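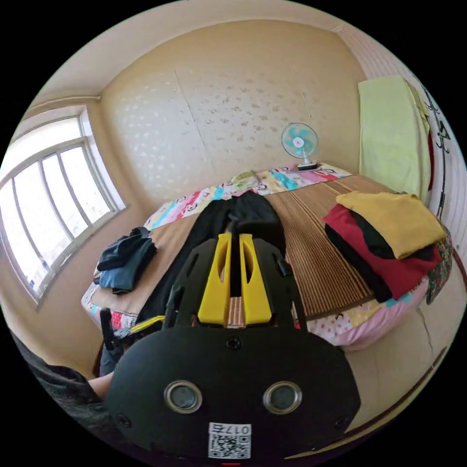
How to fold a pile of clean clothes on the bed (and get them into the cupboard the same day)

Posted 29 September 2018 by Doaa Bensaid

I have folded clothes on beds all my life. My mother did it, my aunts did it, and when I moved into a flat in Milwood with a proper table I carried on doing it anyway, because the bed is wide and soft and you can spread a pair of trousers out from waist to hem without anything dangling on the floor. If you have a small room, as I do now, the bed is very likely the only flat surface long enough for the job.

A few people asked me after my last post (the one on getting turmeric out of cotton, which is still the most read thing on this site) how I get trousers to stay folded in a shallow drawer. I started writing a short answer and it grew, as these things do, into the whole business of folding from start to finish. Make yourself a cup of tea first. I would.

What you need

A bed, made up, with the covers pulled straight
A flat mat, a sheet or a thin blanket to work on
The clean clothes, fully dry
Somewhere for the finished pile to go

Getting the bed ready

Pull the quilt up towards the pillows and smooth it with the flat of your arm. Then lay a mat over the top. A woven mat is my favourite because it gives you a firmer surface than a quilt does, and cloth slides about less on it. Striped ones are especially handy – you can line up a seam or a trouser leg with a stripe and see straight away whether it has gone crooked. Mine came from a stall at Grekilis years ago and has been shaken out of the window more times than I could tell you.

If you haven't got a mat, a cotton sheet folded in half does nicely. Avoid anything fluffy, especially with black clothes.

Sorting before you fold

Tip the whole lot out at one side of the bed and leave the middle clear. The middle is where you work. One side is for things still crumpled, the other side is for things that are finished, and you stand or sit at the end nearest the door. I am right-handed, so my finished pile goes on the right. My husband's cousin Mounir is left-handed and does it all the other way about, and his piles are tidier than mine, so please yourself.

Feel the waistbands and the pockets as you go. Those are the places that stay damp when the rest of the garment seems perfectly dry, and a damp waistband shut in a drawer will smell by the next morning. Anything doubtful goes over the back of a chair.

Folding trousers

Trousers first, always. They are the biggest and they make the best base for a pile.

1. Hold them by the waistband and give them two good shakes. Do up the button or the hook so that the waist lies flat.

2. Lay them lengthwise down the middle of the bed, waistband towards you and the legs stretching away. Smooth each leg from the top down with the side of your hand. Push the pockets flat inside.

3. Fold one leg over on top of the other, so that the outside seams meet. You'll find a little point of cloth sticks out at the seat. Tuck that in and you have a straight edge all the way along.

4. For a shelf, bring the hems up to the waistband, then fold in half once more. For a shallow drawer, bring the hems up to just below the waistband and then fold in thirds. The thirds are the answer to the question I was asked, by the way! The packet comes out shorter and thicker and holds itself shut.

5. Turn it over, press down once with both palms and move it across to the finished side.

If they are smart trousers with a crease, put the creases together at step 3 in place of the seams, and hang them if you possibly can.

Tops and jumpers

Lay the top face down. Fold one side in towards the middle, bring the sleeve back down along the edge, and do the same with the other side. You should have a long oblong with the neck at the top. Fold the bottom up to meet the neck, and again if it's a long one.

Dark things that have been sitting in a heap will have picked up bits, so go over them with a damp hand before you fold. A clothes brush is better, but a damp hand is nearly as good and you always know where you left it.

Scarves and loose cloths

These are the ones that make a pile topple. Light, slippery cloth wants folding into a square a little smaller than whatever it is going to sit on. Put the corners together, let it hang for a moment so that the weight of it pulls it straight, then lay it down and fold it in half and in half again. Put scarves on the top of the pile, or keep them beside it and carry them over separately. Patterned cloths I like to fold with the pattern outwards, so I can find the one I want without disturbing the rest.

Building the pile

Heaviest at the bottom, folded edge facing you. Don't go higher than your hand is long, or you'll be picking it all up off the floor halfway to the cupboard. Two low piles are much safer than one tall one.

I used to sort by person and then by type, and it took me ages. Now I just sort by where things live. Everything for the top shelf in one pile, everything for the drawer in another, and never mind whose it is until I am standing in front of the cupboard.

Putting it all away

Take each pile with one hand flat underneath and the other resting on top. Put it in with the folded edges towards the front, so that you can draw out one thing at a time. Then go back and check the bed, particularly up by the pillows, where small things like to end up.

Shake the mat, fold it, and straighten the quilt. If yours has a fringe, run your fingers through it while you're there.

Questions from readers

Abdelilah El Khatib asked whether it matters if clothes are folded inside out. For black cotton I think it helps a little with fading if the cupboard has glass doors. Otherwise turn them the right way round and save yourself a job in the morning.

Another reader wanted to know what to do with things worn once that aren't ready for the wash. I fold mine loosely and keep them on a hook or a stool, well away from the clean pile. Next time I'll write about darning the knees of children's trousers, so if you have a pair waiting, keep hold of them.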